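## Gestberg sidewalk delivery robot: demo visits

Visitors drive the Gestberg in simulation first, then follow the real unit around our yard. A visit takes 64 minutes and is open to groups of up to four.

The simulator session uses the plaza map, with cobblestones, bollards and a pedestrian on the open paving. Theresia Haslinger runs it and will load other maps on request.

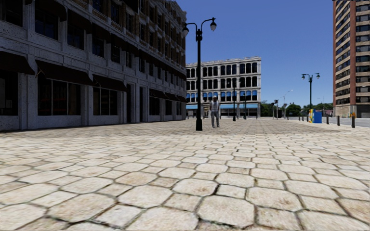
Yard runs start at 2 p.m. in June. Wear closed shoes. To book, write to Edgars Ramanauskas at Plurer and quote part number 592.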